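Rooms That Talk Back: Listening to the Old Grange Hall in Hundutdale
Final project report, Sound and Spaces
Nhi Triệu and Retno Siregar

Why we picked this

We both sing, and we both noticed that the same song feels completely different depending on where you sing it. In the practice rooms on campus you hear yourself too well. In the grange hall at Hundutdale, where our choir performed in May, the last note hangs over your head for so long that you want to stay quiet and listen to it. We wanted to know why, and how much of it we could change with cheap stuff.

The hall was built in 1864 and seats 200 people. It has plaster walls, a wood floor and a high ceiling with hardly anything soft in it. People in town love it for music and complain about it for meetings. That turned out to be the perfect setup for a project – one room, two very different opinions!

What we measured

The main number in our project is reverberation time, meaning how long it takes a sound to drop by 60 decibels after the source stops. We popped balloons, recorded them, and read the decay off a graph in the lab software. We did this from the stage, from the center aisle and from under the balcony, first with the hall bare and then with heavy wool blankets hung along the side walls.

Our first afternoon of recordings was useless. We had left the recorder on automatic level, so it kept turning itself up as the sound died away, and every curve came out looking like a gentle hill. Retno spotted it on the bus home. We went back with the level locked by hand and more balloons than anyone needs. 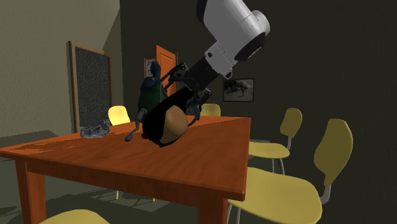
Before we went back, we built a computer model of the hall so we could guess what the blankets would do. A model like this only needs the shapes of the surfaces and a number for how much sound each one soaks up, so ours was pretty ugly, just big flat boxes. We learned quickly that color tells you nothing. In a rendered room like the one in the picture, the grey-beige wall on the left and the nearly black one across the back could be equally bouncy or equally dead, and the orange-brown of the wooden table wouldn't help you either. You have to give every surface its absorption value yourself, and we spent a whole evening hunting for a decent one for old plaster.

What we found

With the hall bare, the balcony spot had the shortest decay and the stage had the longest. The model got that order right, which made us very happy. Once the blankets were up, the high frequencies dropped a lot and the low ones hardly moved. At 500 hertz the change was clear enough to hear without any graph at all. Clapping sounded dry and close. Our low hum test sounded almost the same as before, so thin soft material seems to do very little for bass. Our textbook says this too, but it's a lot more fun to hear it yourselves.

We also read a short passage out loud while friends sat in different seats and wrote down the words they caught. Scores under the balcony were the best both times. The back corners improved the most with the blankets up, and one listener there went from guessing to getting nearly everything.

Where the model went wrong

It predicted a longer decay in the center aisle than we recorded. We think we left out the pews, or more exactly we put them in as one flat block. Real pews have gaps and undersides that scatter sound all over. We would love to redo that part with proper rows.

What we'd do next

We'd like to test the hall with people in it. A crowd absorbs plenty of sound, and all our numbers are for empty seats. We'd also hang the blankets a hand's width away from the wall, as the theory says that should help more with the lower notes.

Thanks to everyone who sat through the reading test twice, and to the choir for lending us the blankets. They are folded and back in the loft.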